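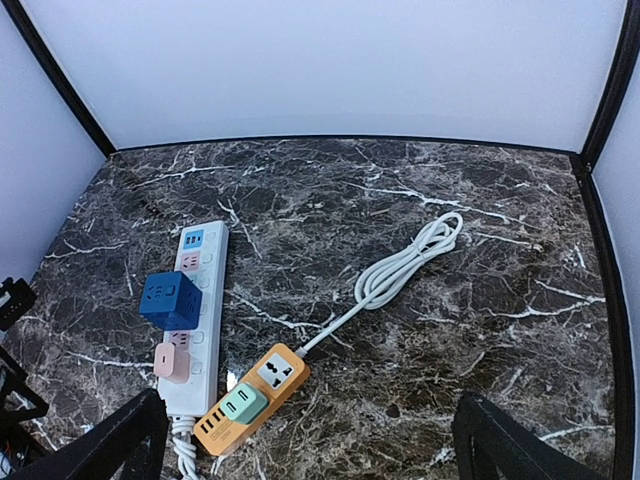 大理石柄の作業面に置いた個別スイッチ付き電源タップ(白)と短いタップ(橙)。手首カメラの視点。

平行グリッパー用交換指「Rebane」導入レビュー:配線作業セルの予算と実際

執筆:Helju Vītola

購入から18週間使用した時点での評価をまとめる。対象はRebaneの黒色交換指(2本組)で、既設のアームに取り付け、電源タップとプラグ類の把持・挿抜の試験に使っている。比較対象は同じ予算枠で検討したSkinelの吸着式ハンドである。いずれも自費購入で、販売元からの貸与や値引きは受けていない。

購入の前提

Larngateの作業室に設置した箱形セルで、小型電気部品の取り扱いを行っている。要求事項は次のとおり。

・角形アダプターとUSB充電プラグの両方を指の交換なしで把持できること
・作業中に手首カメラから指先が両側とも見えること
・指先の摩耗部品を単体で発注できること
・納期が30日以内であること

吸着式は当初の第一候補だった。見積額は低かったが、差込口のある面は吸着に使える平面が少なく、貸出機による試験では保持が安定しなかった。角を丸めた充電プラグではさらに成績が落ちたため、候補から外した。

把持性能

大型の角形アダプターは問題がない。側面が平行で、指の当たり面を広く取れる。青色の立方体形のものを基準ワークに使っているが、指の姿勢を変えずに抜き取りまで行える。

小型の充電プラグは条件が厳しい。丸みがあるため、指の中心線がずれるとワークが回転する。接近速度を落とし、把持力を二段階に分けることで実用範囲に入った。隣の差込口が埋まっている場合は、指先の厚みが効いてくる。タップ上にプラグを続けて並べる配置では、当社の条件で挿抜300回の試験中、隣接品への接触による中断が目立った。薄型指先への交換で改善するが、これは別売である。

スイッチ付きのタップでは、差込口の横にある角形ボタンを片方の指先で押す動作も試した。押下自体は可能である。ただし指先が平面なので、位置合わせの余裕は小さい。ボタン操作を主とする用途であれば、専用の突起を追加した方が早い。

ケーブルの扱い

仕様表から読み取れない弱点はここにある。白いコードが指の間に入り込む姿勢では、閉動作の前に退避動作を入れる必要がある。指の根元側に段差があり、コードがそこに掛かると開閉幅が不足する。束ねたコードをワークの反対側に寄せておけば発生しにくいが、セルの床面積に余裕がないと配置が制限される。購入前に、本体の寸法だけでなく、コードの置き場まで含めた作業面の図を描くことを勧める。

カメラとの相性

黒色の指は淡い色の壁面に対して輪郭が取りやすい。一方、濃茶の大理石柄を床面に使うと、コントラストは下がる。さらに、枝状に走る白と灰色の筋は、白いコードの検出を不安定にする。当セルではこの柄を外乱条件として残しているが、量産工程の立ち上げであれば、無地の敷板の費用を最初から見込むべきである。敷板は安価で、認識の調整工数と比べれば差は明らかだ。

予算の組み方

予算枠を100として、計画時の配分は指本体80、予備の指先とその他で20とした。実績では本体が枠内に収まり、超過したのは次の項目である。

・薄型指先(別売)
・手首部のケーブル保護材
・治具の再製作
・把持条件の再調整に要した工数

とくに最後の項目は見積書に現れない。当方の計画を確認したMārtiņš Otsからは、工数を機器費と別枠にするよう指摘を受けたが、初年度の申請では反映が間に合わなかった。次回は別枠で申請する。

試験用のワークも消耗品として計上しておく。挿抜を繰り返すタップとプラグは傷みが早い。色と形の異なるものを混ぜておくと認識側の評価にも使えるので、同一品のまとめ買いは避けた。USBポートだけの部分があるタップも一本は入れておくとよい。差込口との誤認識を確認できる。

保守と供給

指先の交換は工具一本で済み、再校正を含めて30分ほどである。締結部の緩みは使用期間中に一度発生した。取扱説明書の締付け手順は記述が簡素で、増締めの時期が示されていない。代理店のTremcombeに問い合わせ、回答は翌営業日に得られた。予備品の納期は初回が要求どおり、二回目はやや遅れた。

評価

角形の部品を中心に扱い、ワークの間隔を自分で決められるセルであれば、購入してよい。差込口が密に埋まった状態を再現する用途では、薄型指先を含めた総額で比較すること。標準指先のみの価格で稟議を通すと、追加申請が必要になる。

当セルでは継続使用とし、8月に薄型指先を一組追加する。吸着式の再検討は予定していない。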